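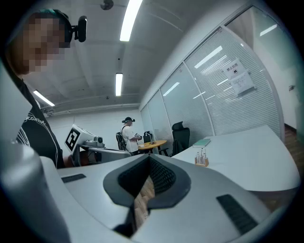
Gripper 1 at the white desk, jaws toward the floor.

12/15/25, Zanutthorpe shared workshop

Jaw pads. New set of 3 printed for the handheld grippers, same V profile as before, textured inner face kept. Dougal Hepburn wanted them softer. I left the material alone and took the screws down to 5 mm so they stop bottoming out in the housing. Fastent sent the wrong length again, so I cut these by hand and filed the ends.

Squeeze travel is still uneven on gripper 1. The left finger lags near the end of the stroke. Pulled the spring, no visible wear, put it back. Suspect the guide pin.

Marker cubes: Evelien Verschueren says the tag drops out when the wrist is turned far over. She wants a second tag on the side face. Fine with me, but the Urkach tracking script has the tag list typed in by hand and someone has to edit it.

Target for the pick tests is the little card in the wooden holder. 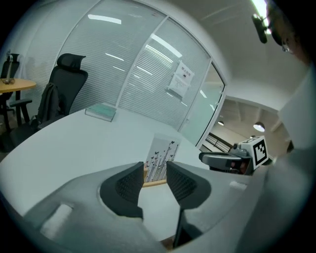 It needs a slow approach, jaws centered on it before closing. Coming in fast risks knocking the holder. Plan is 11 picks per gripper, same person for all of them, then swap.

To do
- new guide pin for gripper 1 (try the MacRitchie drawer first)
- side tag, edit tag list
- glue check on pads after a full set of picks
- ask Dougal for his spring numbers, want them before January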